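木のテーブルに出た灰色っぽい筋、シミ?木目?

Despina Stefanou
2020年04月03日

みなさんこんにちは。家具のことは完全に素人なので、教えてください!

2月に知り合いから譲ってもらった木のダイニングテーブルを使っています。長さ170センチ、4人でちょうどいい大きさで、前の持ち主は「たぶんオーク」と言っていました。ニスが塗ってあって、表面はつるつるです。毎日固く絞った布で拭いて、たまに乾拭きするくらいで、特別なことは何もしていません。

それが先週、テーブルクロスを洗おうと思って外したら、天板の中に黒っぽい筋が何本かあるのに気がついたんです。そのうち一本は青みがかった灰色で、もらった日からあったのか、うちでつけてしまったのか、まったく記憶にありません(すぐクロスを掛けてしまったので……)。触っても段差はないし、食器用洗剤を薄めて拭いても変わりませんでした。

夫は「木の模様でしょ」と言って終わりです。でもネットで見ると、オークは鉄と水で黒くなると書いてあるし、そういえばクロスの上に鉄瓶を置いたことが2回ほどあるんですよね。Zervasというお店の家具用クリーナーが家にあるので、それで磨いてみてもいいでしょうか。それとも紙やすり? やすりはちょっと怖いです。

Sotiris Rallis

シミです。うちもなりました。240番で全体を削って塗り直したらきれいになりましたよ。半日仕事です。

Sang-wook Ma

ちょっと待って、いきなり削るのはやめておきましょう! もし突板(薄い木を貼ってあるもの)だったら、あっという間に下の層が出てしまいます。まず天板の小口、つまり横の切り口を見てください。表の木目が切り口までつながっていれば無垢の可能性が高いし、薄い層が見えたら突板です。私は以前Colden製の小さい机でこれを確かめずにやってしまって、角を一か所だめにしました。今もそこに花瓶を置いています。

それと、私はご主人の説もけっこうあり得ると思います。木には、もともと色の濃いところや灰色っぽいところが入っていることがあるんです。見分けるときの目安は、筋が木目に沿って流れているかどうか。鉄瓶や鍋の跡なら、丸かったり、輪の一部だったり、物の形が残ることが多いです。木目を無視してぼてっと広がっているなら、水や鉄を疑います。
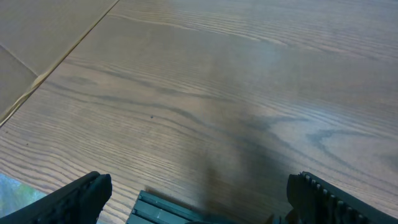
うちの天板。真ん中あたりの黒っぽい筋と、右側の青灰色の帯に注目。

私はこれを木の模様だと思って使っています。茶色の縞もあちこちで細くなったり広がったりしているので、慣れるとそんなに気になりません。それと、上のほうが白くぼんやりしているのは光の反射です。ニスの艶がある天板だと場所によってこう見えるので、確認するときは照明を消して、窓の光で横から見たり、立つ位置を変えたりしてみてください。

クリーナーは成分がわからないので何とも言えませんが、試すなら天板の裏か脚の内側で。ニスの下に入っている色なら、上からいくら磨いても取れないと思います。しばらくクロスなしで使って、筋が広がるかどうか見てみるのはどうでしょう。同じ場所から写真を撮っておくと比べやすいです。

Savvas Konstantinidis

鉄瓶には鍋敷きを! 色のことは詳しくないけれど、ニスは熱にも弱いので、厚手のコルクがおすすめです。クロス一枚だとちょっと心もとないです。

Despina Stefanou

みなさんありがとうございます! さっそく小口を見てきました。表の木目がそのまま切り口につながっているように見えます。筋のほうも、丸くはなくて木目と一緒にくねくね流れていました。夫が得意げです(笑)。やすりもクリーナーもひとまずやめて、写真だけ撮っておきました。鍋敷きは今度買ってきます。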